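Packing soft goods for the move, part 2

Clothing went on the schedule after books and kitchenware, and it takes longer than either. Books have fixed dimensions. A pile of folded knitwear does not, and the volume it occupies depends on how it was folded, how long it has been sitting and what is on top of it.

I am using open-top white cardboard boxes from Dirnard. They fold flat, go together without tape on the sides, and need one strip along the bottom seam. Mine cost 55 for the bundle, delivered. The double-wall version from Eson is stiffer but heavier, and for clothing the extra stiffness buys very little. I kept the Eson boxes for the crockery.

Sorting is done by fabric weight, with no attempt to sort by owner or season. Thin prints and cottons go in first. Small knits (socks, hats) go in last, into the corners and along the walls, where they fill gaps that a folded garment would bridge over. Anything with a structured collar stays out and travels on a hanger.

The box stands on the floor tiles next to the table. I tried packing on the tabletop in December and gave it up, as the rim ends up at chest height and everything has to be lifted over it. On the floor the items drop in from above and the table is free for whatever is waiting.
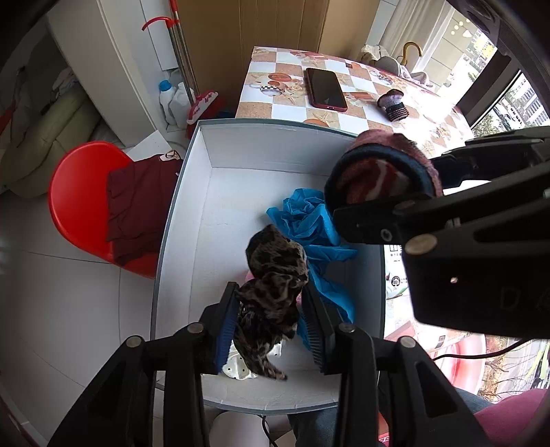
Leopard print over the dotted cloth, blue in the middle of the box, the pink and navy knit at the rim.

Folding is only worth the time for garments that hold a crease. The maroon one on the red chair is folded and will go flat on top of a later box. The leopard print is a fabric that does not care, so it is in there crumpled. Folded, it took up the same space when I tested it last year.

Labels: one on a short side, one on the top flap, both with box number and room. I keep the list in a spreadsheet with a column for weight. The carrier, Pathirana, quotes by volume up to a limit of 2000 and by weight after that, so the column matters for the books and hardly at all for the clothes. My reference with them is 2993, which I am writing down again in this post after losing the slip of paper twice.

Still to do: coats, the curtains, and the bedding, which needs the larger Nultalen bags.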